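Trerken Rule

The Trerken Rule is a voluntary code of practice for robots that pick things up in private homes. Drafted at Trostberg and last revised on 10/18/22, it asks operators to leave household clutter as they find it during trials and to log every failed grasp, including those stopped by hand. Its pass mark is 40 clean grasps in a run of 100. No reason for that figure has been published.
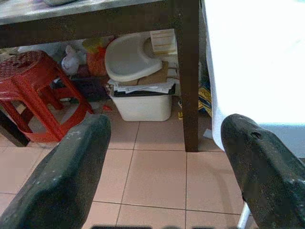
Jeanine Claeys has replied that a low mark honestly reported does less harm than a high one reached on a tidied floor, and that firms were tidying long before the code existed.

Supporters call the rule a standard, a generous word for a text with no outside checks. Pevari, the best-known signatory, marks its own logs. Haoran Qian's review of 200 of them found no agreed meaning of "failed". A stricter draft, the Duan version, was put forward in March and has not been adopted.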